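Ticket: gripper loses force on soda bottles, cell 3
Opened by: Wiebke Schwerdtfeger
Assigned to: Kai Kramer
Status: open, workaround in place

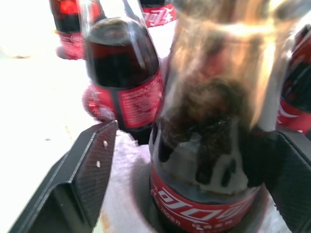
Fault appears on the lift, never on the approach. Fingers close, controller reports grip OK, then force drops below threshold and the arm goes to protective stop. 21 stops logged out of 40 picks. Glass jars on the same program run clean.

Kramer: Swapped the finger pads. No change. Force sensor zero is fine.

Schwerdtfeger: Partly filled bottles are worse than full ones. Could be the wall giving after the grip check has passed.

Kramer: Agreed. The check samples once, at first contact. Added a 2 s hold and a second sample before lift. Stops are down but not gone.

Dreßler: Please keep the guard door closed during tests. One bottle was dropped inside the cell and rolled up against it.

Kramer: Noted. Lift speed reduced until the Strobel firmware is updated. Last update on this unit was June. Leaving open.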